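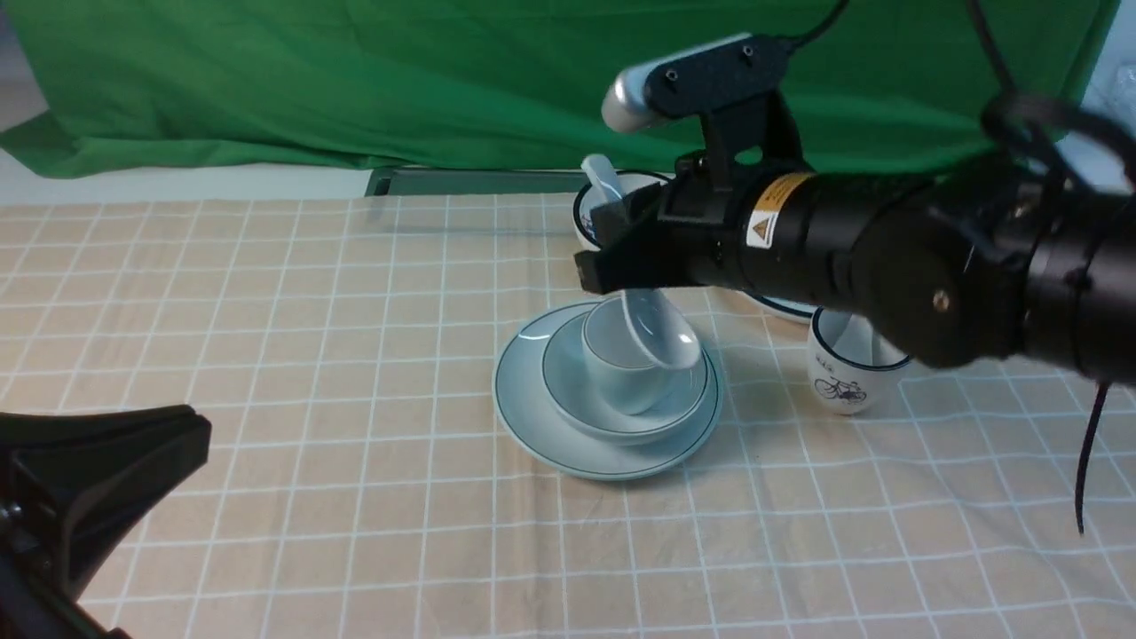 Grarari Manipulation Group – Tabletop Bench

Projects > Grippers > Studedeo > README

# Studedeo tableware set

Released Tuesday, October 1, 2019

Studedeo is a set of recorded pick-and-place runs with ordinary tableware, made to compare gripper fingers on the same arm. It holds 3321 runs. We kept the bench the same throughout: tablecloth with a printed grid, green cloth behind, depth sensor on a bracket on the arm. Only the fingers, the closing force and the layout of the dishes change between sessions.

The question we started with was narrow. The flat fingers that came with our gripper do fine on boxes and badly on glazed cups, and we wanted to know how much of that was the finger and how much was the grasp planner. Most of the columns in the index file exist because of that question, so if you want the data for something else, some of them will look odd.

## Fingers

- `flat` – angular flat fingers, bare
- `flat_pad` – the same fingers with a thin rubber pad glued on
- `woltent` – soft fingers from Woltent, curved inward at the tip

The `woltent` fingers are longer than the other two. The tool offset is in `config/tool.yaml` and must be loaded per session. Using the flat offset with the long fingers puts the tips into the table.

## Objects

Cups, bowls, saucers, plates and spoons, mostly white with a dark blue or navy rim. One cup has a bicycle on the side and is called `cup_bike` in the labels. Dishes may be stacked: a bowl on a saucer is labeled as two objects with a `supports` link between them. A spoon standing in a cup gets its own label too, but its pose is only filled in when the depth data allowed a fit.

## Tasks

1. `cup_to_bowl` – take a cup and bring it, tilted, over or into a bowl
2. `cup_upright` – pick up a cup lying on its side and stand it up
3. `bowl_to_saucer` – stack
4. `spoon_out` – lift a spoon out of a cup

Each layout was run 10 times per finger type before anything was moved. A run is stopped after 60 seconds and marked `timeout`.

## Files

`index.csv` has one row per run. `runs/` has one folder per run with color, depth, joint positions, gripper width and commanded force. Color and depth are not hardware synced. Match them by the nearest timestamp, or use `tools/pair.py`, which drops pairs that are too far apart.

Joint data is logged at 100 Hz. Gripper width is slower and is repeated to fill the gaps, so don't take a derivative of it.

## Known problems

- Depth is poor on glazed surfaces, worst on the inside of bowls. Missing values are stored as zero.
- The arm often hides the objects behind it. Labels for hidden objects are carried over from the start of the run and flagged `carried`.
- The cable under the arm shows up in the depth data. We did not mask it.
- In the first sessions the `success` column was filled in by two people using different rules for a cup that slipped but stayed in the fingers. Calum Purves went back through these and set them to `slip`. The old values are in `success_v0`.
- `spoon_out` with `flat_pad` has fewer runs than the rest. A pad came off and we had no spare.

## Splits

Split by layout, never by run. Repeats of one layout are close to identical, and a random split will give you a score that means very little. The lists in `splits/` are the ones used in the Ogilvie planner comparison.

## Changes planned

Willy Verbruggen is redoing the camera-to-arm calibration for the October sessions. Poses will shift slightly and the version number will go up. Runs and names will stay as they are.

Contact: Grarari Manipulation Group, bench desk | © 2019 Grarari | Back to top

4 comments · 10 shares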